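Chapitre 4
Débarrasser une table : où en sont les machines ?

Commençons, si vous le voulez bien, par une corvée que chacun de nous expédie sans y penser. Une table basse, un chiffon froissé, un téléphone oublié près du bord, une bouteille qui devrait être ailleurs. Un enfant de 10 ans remet tout cela en ordre en parlant d'autre chose. Une machine, elle, doit décider ce qui se range, ce qui s'essuie et ce qu'il vaut mieux ne pas toucher - et c'est là que nos ennuis commencent.

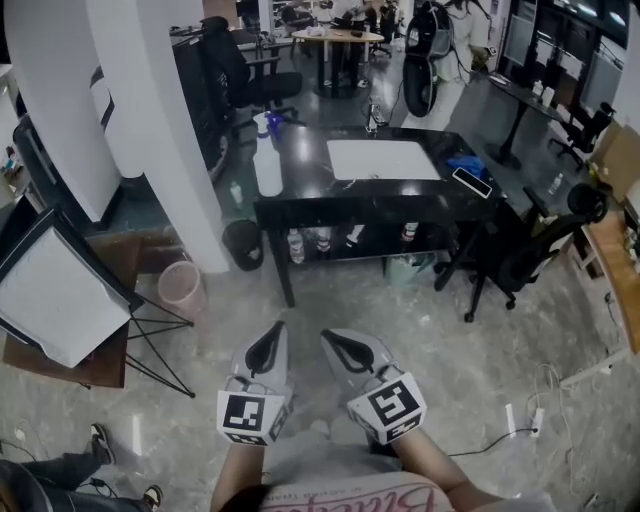

Le chiffon, à lui seul, nous occupera pendant tout le premier tiers du chapitre. Il n'a pas deux fois la même forme, il se plie sous les doigts, il cache ce qu'il recouvre. Les bras de l'atelier Flaken, que nous avons suivis au chapitre précédent, posaient 3,000 pièces rigides sans faiblir ; donnez-leur un torchon et vous verrez leur belle assurance fondre.

D'où l'idée, fort ancienne au fond, d'apprendre par l'exemple : on confie la pince à une main humaine, et l'on garde la trace du geste pour l'enseigner ensuite à la machine. 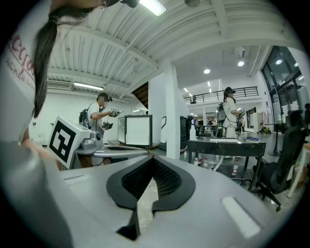 Jui-lin Lui

Les machines savent-elles donc faire le ménage ? Pas encore, à mon avis, ou alors par petits morceaux, dans une pièce qu'elles connaissent et avec quelqu'un à portée de voix. Je vous invite à garder cette réponse prudente en tête jusqu'à la section 4.3, où nous la mettrons à l'épreuve avec les essais de Clalis.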